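Hevum Young Readers
How Things Work: Sorting the insides of electrical things

By Pramila Bhatt

Think of something in your home that runs on electricity. It might be a torch, a toaster, a doorbell or a toy car that lights up. One day it will stop working. If it can't be mended, it should not go in the kitchen bin. It can go to a place where people take electrical things apart and sort the pieces.

Why bother sorting?

An old radio is made of lots of different materials. The case is usually plastic. The wires are mostly copper with plastic round them. The screws are steel. When all of these are mixed up together, they are hard to use again. When they are put into separate boxes, each box can go to somebody who knows what to do with it.

Copper can be melted and made into new copper wire. Steel can be melted too. Some parts don't need melting at all. A good wire with a plug on each end can be used again just as it is.

What is a circuit board?

Open up almost any electrical thing and you will find a flat, stiff piece with lots of tiny parts stuck to it. It is called a circuit board. Many people think circuit boards are always green. A lot of them are, but they can also be red, blue, black or white. The colour comes from a thin coating that protects the board. A red board does not work any better or worse than a green one.

Circuit boards don't have to be rectangles, either. They are cut to fit the thing they go inside, so a board for a round lamp may be round.

Look closely at a board and you may see thin lines running over it. They are called tracks. They are made of copper and they do the job of wires, carrying electricity from one part to the next.

The small black squares and rectangles on a board are often chips. A chip has very tiny circuits inside. You can't see them without a microscope.

Some boards have a terminal block. It is a little block with places where wires can be held tight, usually by turning a screw. It lets you join a wire to the board and take it off again later.

What is a connector?

A connector is the bit on the end of a wire that plugs into something else. The plug on a lamp is a big connector. Inside a toy or a printer the connectors are much smaller, and some are no wider than a pea.

Connectors are shaped so that they only go in the right way round. If you have ever tried to push a charging cable in upside down, you will know how this feels.

When you are sorting, look at the ends first. Two wires may be the same length and still have different ends, and then they are not the same part.

How to sort like a workshop

At the Wurkbridge repair club we run a sorting table in August. Children from the age of 8 can join in with a grown-up. We have a few rules.

Start with a clear table. A pale one is best for small things.

Use open boxes with low sides. You can see what is inside without picking the box up.

Choose what each box is for before you begin. Wires in one, boards in another.

Hold a circuit board by its edges. The other side can have sharp points where the parts are joined on.

Never take apart anything that plugs into the wall, even if it is unplugged. Some parts can hold electricity for a while. An adult who knows how must do that job. Batteries are a job for an adult too.

Wash your hands when you finish.

Words to know

Circuit board: a flat piece that holds electrical parts and joins them together.
Chip: a small part with tiny circuits inside.
Connector: the end of a wire that plugs into something.
Track: a thin copper line on a circuit board.

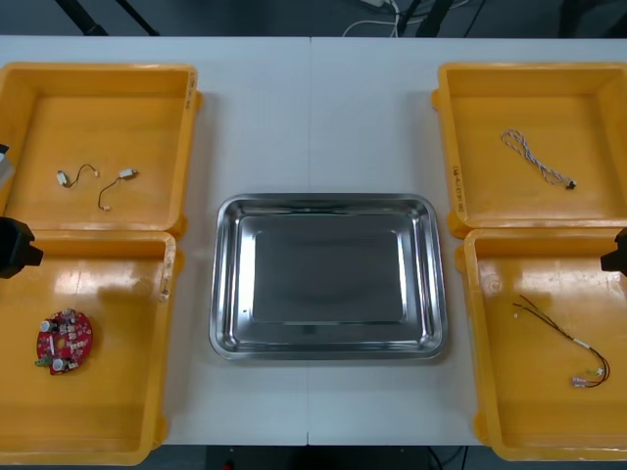 Reading time: 4 minutes

A sorting table with yellow bins and a steel tray. Find the round red circuit board. It has a green terminal block near one edge. Then find the two thin wires in another bin and look at the white connectors on their ends.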